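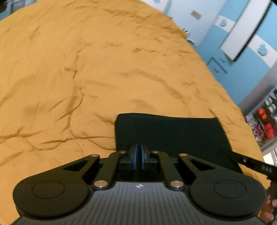
After over 3,000 grips, my left gripper started to close a little late. The fingers still met, but the cloth slipped out when I pulled. I folded black fabric on the yellow bedspread for most of October with this pair, so I know well how it should feel in the hand.

First I cleaned the blue pads. I wiped each one 20 times with a damp cloth and let it dry on the window sill. Then I looked at the pivot pins. One was loose, and I turned it back slowly with the small Sero driver - too tight is worse than loose, as I learned last year.

Dimas Purba lent me his Vevine grease. I put one drop on each joint, then opened and closed the fingers 50 times with nothing between them.

For the test I always use soft cloth on a soft bed. A hard box is too easy for the fingers and it hides a small delay. I hold one gripper in each hand and begin at the edge of the fabric. 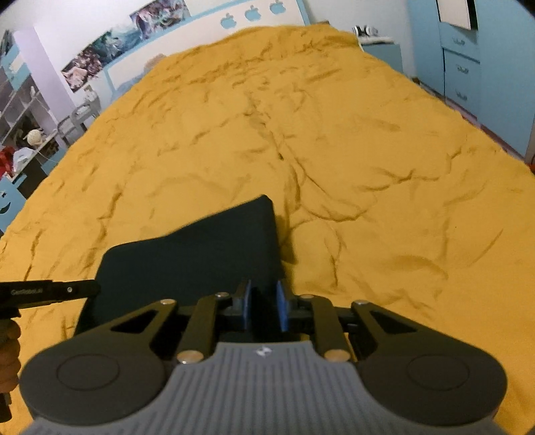 What I still have to do

The right one needs the same cleaning. I also want to write down the gap between the fingers before and after, with the thin gauge from Fareo - my old notes stop at grip 178.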